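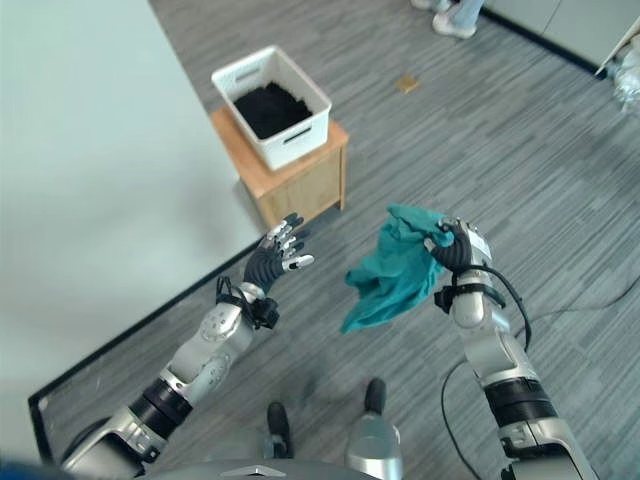 My grandmother left me thirty-four shares of Fesach Cement and a biscuit tin of dividend slips, and I have never had a better year in my life than the one I spent trying to understand them. I was supposed to sell. Everyone on my mother's side said sell, put it in the bank, buy a car with working heat. Instead I sat down on the floor, the tin open between my knees, and fell completely in love with the stock market (the small, dusty, provincial part of it, anyway).

You have to understand how slow Fesach was! It traded maybe twice a week. The price would sit still for a month like a cow in a field, then jump because somebody's uncle needed a roof. The company had one plant, in Ağca, and it paid its dividend every October no matter what, even the year the kiln cracked. She had written on the back of that slip, in pencil, "They paid!!" with two exclamation marks, and I think that was when I was lost.

I took the bus out to Ağca for the annual meeting. Six of us came. We sat on folding chairs in the plant cafeteria and were given lentil soup, and a man in a beautiful brown suit read the balance sheet aloud from top to bottom, every line, including the page numbers. I was so happy I could hardly hold my spoon. Receivables! Depreciation on trucks! I had read all of it the night before with a dictionary of accounting terms, and it was like hearing a song I knew played by a live band.

At the end he asked for questions and I put my hand up. I asked why they kept so much cash.

He took his glasses off. "Miss," he said, "have you ever been in the cement business in a bad winter?"

I said I hadn't.

"Well," he said, and put his glasses back on, and that was the answer. I wrote it down word for word.

In the spring a company called Clodusik made an offer for all of it. The price was double what Fesach had ever traded at, and my cousins, who had laughed at the tin, began to telephone. They explained premiums to me. They explained that a bird in the hand was worth two in the bush. One of them had opened an account with Plenness, the brokerage with the green buses, and he read me his screen over the phone as if it were scripture.

I did the arithmetic at the kitchen table until three in the morning. I did it with the cash counted and without it, with a good winter and a bad one, with Clodusik's debt piled on top and with it taken away. I made tea and forgot to drink it. The numbers kept coming out in favor of selling, by a little, then by a lot, and I kept going back to the start to see whether I'd dropped a zero. I hadn't, and I was proud of that too. A year earlier I couldn't have told you what a zero was doing there.

So on Friday I signed the form. I sold thirty-two of the shares and kept two, which Clodusik's lawyers wrote to me about more than once, with increasing politeness.

The money went into an account at Plenness, and I have started reading about a ferry company. They own their own docks! The report is long and the print is tiny, and there's a note on page eighty about pensions that I've been saving for the weekend.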